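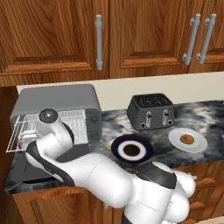

Über uns

Alero ist ein Schulungs- und Vorführzentrum für Robotik im Haushalt und in der Gemeinschaftsverpflegung. Wir arbeiten an Küchenaufgaben, die im Alltag ständig vorkommen: Geräte bedienen, Geschirr abstellen, Roste herausziehen und wieder einschieben, Gebäck auf einen Teller legen. Unsere Abläufe entstehen zuerst in der Simulation. Erst wenn sie dort zuverlässig durchlaufen, kommen sie an den echten Arm in der Lehrküche.

Gegründet wurde Alero von Faraji Langat, der vorher Berufsschüler in Steuerungstechnik unterrichtet hat. Er leitet das Zentrum bis heute und führt die meisten Besuchergruppen selbst. Angefangen haben wir in einem angemieteten Raum mit einem Arbeitsplatz. Inzwischen nutzen wir das Erdgeschoss des früheren Benley-Gebäudes mit einer Fläche von fast 300 Quadratmetern. Dort befinden sich der Simulationsraum, die Lehrküche, eine kleine Werkstatt und ein Seminarraum.

Was wir machen

Wir bilden Fachkräfte und Auszubildende weiter, die mit Roboterarmen arbeiten oder arbeiten werden. Dazu kommen Projekte für Hersteller von Küchengeräten, die wissen wollen, ob sich ein Griff, ein Drehknopf oder ein Schieber maschinell bedienen lässt. Für diese Projekte bauen wir Küchen am Rechner nach, mit Schränken, Arbeitsplatte und Geräten, und lassen den Arm dort üben.

Das größte laufende Vorhaben heißt Mwakyusa. Darin geht es um Tischbacköfen und Toaster, also um enge Öffnungen, dünne Gitterstäbe und kleine Bedienelemente. Jede Aufgabe wird in der Simulation 100-mal mit veränderter Anordnung gefahren. Dabei stehen Teller und Schalen an anderen Stellen, die Geräte sind verschoben oder die Arbeitsplatte hat eine andere Oberfläche. Die Fehlversuche werten wir einzeln aus und besprechen sie in den Kursen, weil man an ihnen mehr lernt als an einem glatten Durchlauf.

Tag der offenen Tür

Einmal im Jahr öffnen wir das Zentrum für alle Interessierten, das nächste Mal am 17. April. Eine Anmeldung ist nicht nötig, Schulklassen bitten wir aber um eine kurze Nachricht vorab. Der Eintritt ist frei.

Die Vorführung beginnt im Simulationsraum. Auf der Leinwand läuft eine Küchenaufgabe, und Faraji Langat erklärt, wie der Weg des Arms geplant wird und an welchen Stellen es eng werden kann. Danach dürfen Besucher selbst Gegenstände auf der virtuellen Arbeitsplatte versetzen und zusehen, wie die Planung darauf reagiert. Manchmal findet das Programm keinen Weg. Auch das gehört zur Vorführung.

Anschließend geht es in die Lehrküche. Dort arbeitet der echte Arm mit verringerter Geschwindigkeit hinter einer Absperrung. Kinder unter zwölf Jahren können teilnehmen, wenn ein Erwachsener dabei ist. Ein Rundgang dauert mit Fragen gut eine Stunde.

Im Seminarraum liegen Unterlagen zu unseren Kursen aus. Wer sich für ein Praktikum interessiert, kann dort mit unseren Ausbildern sprechen. Praktikumsplätze vergeben wir zweimal im Jahr, die Sommerplätze beginnen im Juli.

Besuche für Gruppen

Außerhalb des offenen Tages bieten wir Termine für Schulen, Betriebe und Vereine an. Vor Ort brauchen wir von jeder Gruppe eine Ansprechperson und eine Teilnehmerliste. Für Berufsschulen gibt es eine längere Fassung mit einem praktischen Teil, in dem die Teilnehmer zu zweit eine einfache Bewegung programmieren und in der Simulation testen. Vorkenntnisse im Programmieren sind hilfreich, werden aber nicht vorausgesetzt.

Zusammenarbeit

Die Steuerungssoftware für unsere Kurse entwickeln wir gemeinsam mit dem Ingenieurbüro Ondon. Die Aufgabenbeschreibungen stellen wir Schulen auf Anfrage kostenlos zur Verfügung.

Anfragen zu Kursen, Projekten und Gruppenbesuchen richten Sie bitte über das Kontaktformular an das Büro von Alero. Der Eingang liegt auf der Hofseite und ist stufenlos erreichbar. Parkplätze sind dort nur wenige vorhanden.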